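The bowl on the table

28 January 2018

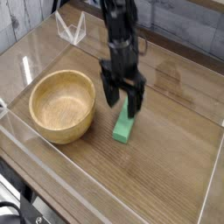
My mother believed every kitchen table should have one bowl on it that belongs to no meal. Hers was a chipped enamel thing with a blue rim, and over the years it held keys, rubber bands, the good scissors, a single glove, and once (for most of a summer) a tooth of my brother's that the tooth fairy had somehow overlooked. When I moved to Enddale I decided I would have a bowl like that too, and I went through a whole parade of wrong ones before settling on wood. What I love in a wooden bowl is the grain, those fine lines that run around the outside like the rings on a beehive, and a rim thick enough to catch the light when the lamp is on. An empty one is a pleasure all by itself, because then you get the paler bottom with its faint circles, and a honey-colored bowl on a medium brown table is about as much decorating as I ever want to do in January. The green block beside it, that soft minty green, does more for the brown than a vase of flowers would, and I am saying that as someone who spends far too much on flowers.

I have been thinking about bowls all week on account of my friend Kalliopi Lazaridis, who is moving from Oston to a much smaller place and has been handing things out to anyone who stands still. I went over to help her wrap glasses and came home with a colander, two trivets, a lamp I didn't need, and strong opinions about what ought to be allowed to live on a tabletop. Kalliopi says three things at most. She is strict about it! We sat on her floor with newspaper all over the place and argued it out over a pot of coffee, and I held firm that a bowl shouldn't count toward the three, being more like part of the table. She told me that was exactly how her sideboard had gotten the way it was.

Well, I came home and cleared my own table that evening anyway, down to the bare wood, and I can't tell you how good it felt to run a cloth along the grain. There were seven pens in the pile I took off it, and only one of them wrote. There was also a letter from July that I had fully intended to answer (Areti, if you are reading this, it is coming, and it will be a long one).

A few of you asked after my last post how to look after a wooden bowl, so let me put down what I do, which isn't much. Wash it by hand, quickly, with warm water and a little soap, and dry it right away with a towel. Don't leave it sitting in the sink overnight, however tired you are. I did that to a lovely salad bowl years ago when we lived in Aasen, and it split down one side with a crack you could have slid a dime into. I oil mine with plain mineral oil from the drugstore whenever the wood starts to look thirsty, rubbing it in with an old T-shirt and leaving it until morning before I wipe off the extra. The rim drinks up more than anywhere else, so I go over that twice. If there's oil left on the cloth I do the wooden spoons while I'm at it, and then the cutting board, and then usually my supper is late.

As for what goes in the bowl, I keep changing my mind. Clementines are the obvious thing at this time of year, and they do smell wonderful. Walnuts are nice if you have someone in the house who will crack them. I'm going over to Kalliopi's again tomorrow with more boxes, and she has promised me a bag of lemons from her cousin's tree, so I expect lemons will be next.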